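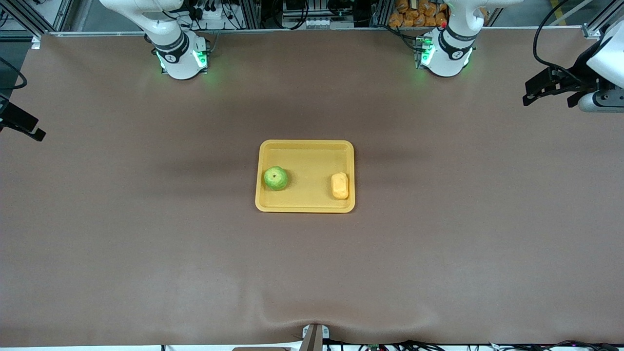 The Tray Project: does a coloured tray help people set out a snack?
A report by Piroska Hegedűs, second year, Everyday Objects module

I have wanted to do a project on trays ever since I started noticing how many of them there are in my life. There is one by our front door for keys, one in the fridge for cheese, and one at my grandmother's that comes out only when somebody is ill in bed. They are such plain things, and yet the moment you put one down, people start behaving differently around it!

My question was simple. If you ask someone to put out a piece of fruit and one other small item, do they arrange them differently on a yellow tray, a white tray and a bare table? I worked in Prerkendale all through March and by the end I had 134 settings to compare, which was more than I had dared hope for.

What I used

The yellow tray is plastic, rectangular with rounded corners, and has a raised rim. I liked it straight away. The rim looks paler than the floor when the light falls on it, so you get a thin bright outline all the way round, and a green apple on that yellow is a lovely strong contrast. The white tray, a Norar, was the same shape but a little shallower. Both went on a wide brown surface, which shows up the edges of either tray very well.

For fruit I stuck with green apples. I tried a pear first, but it kept rolling on to its side and people spent ages trying to prop it up (I did too). An apple will sit where you put it with its stem end up, and you can get on with the rest.

What people did

Each person was given the items and told to set them out as if for a friend. That was the whole instruction. I had written a much longer one, and my tutor Mr Deák crossed most of it out, for which I am now grateful.

On the bare table, people put the two things close together, often touching. On a tray they spread them out. With the yellow tray 68 of the settings had one item towards the left and the other towards the right, with open floor in between. I had expected people to go for the middle! Several told me afterwards that the middle felt like it belonged to something bigger, such as a bowl or a cup.

The part I enjoyed most came when I asked people to use the apple alone. Some moved it to the centre at once. Others left it well over to one side and were perfectly happy with half a tray of nothing.
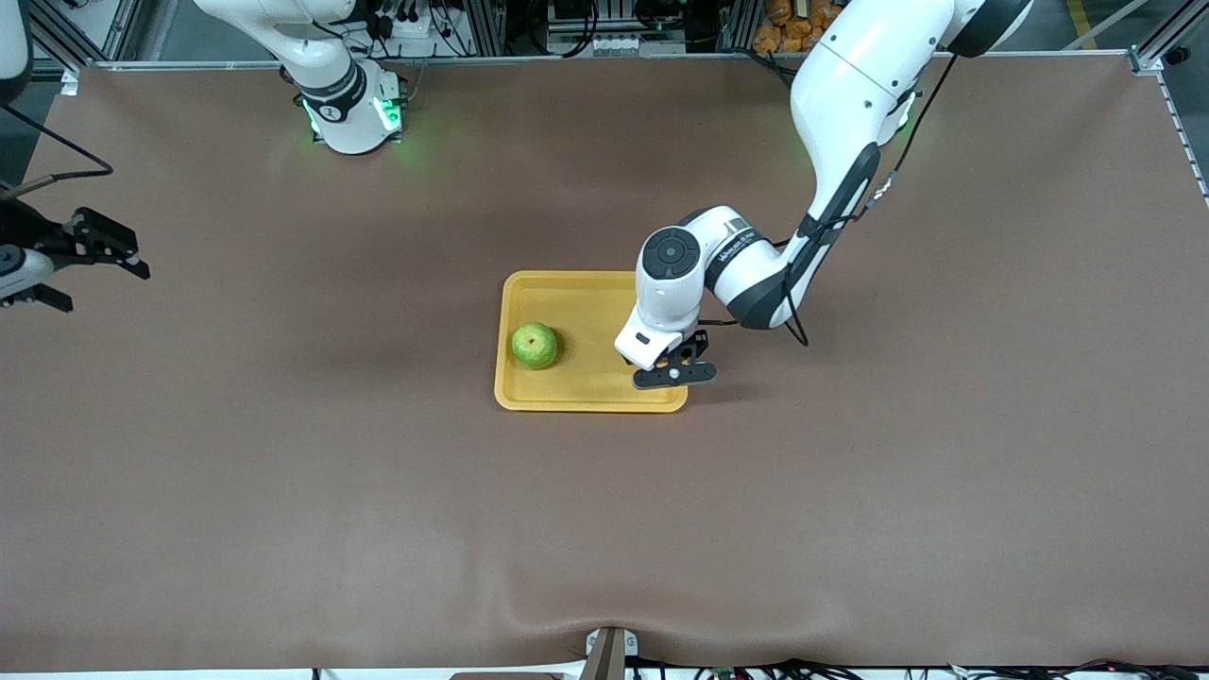 Does a lone fruit on one side look wrong to people?
Most of them didn't mind it at all. When I asked, they said the free half looked ready for something, and only a few wanted to shift the fruit across.

Colour mattered less than I thought it would. The white tray gave nearly the same spread as the yellow one. What did change was how people talked. The yellow tray was "cheerful" and "like a picnic", while the white one was "clean" and, twice, "like a hospital". Nobody had a word to say about the brown surface until I asked.

What I would change

I would try a round tray next - without corners I suspect people would have far less to line things up with. I would also like to use a tray with handles, and perhaps a second fruit with a very different colour. The Flusaritz workshop has offered me the loan of a big oval one, so I have already started sketching out the next set.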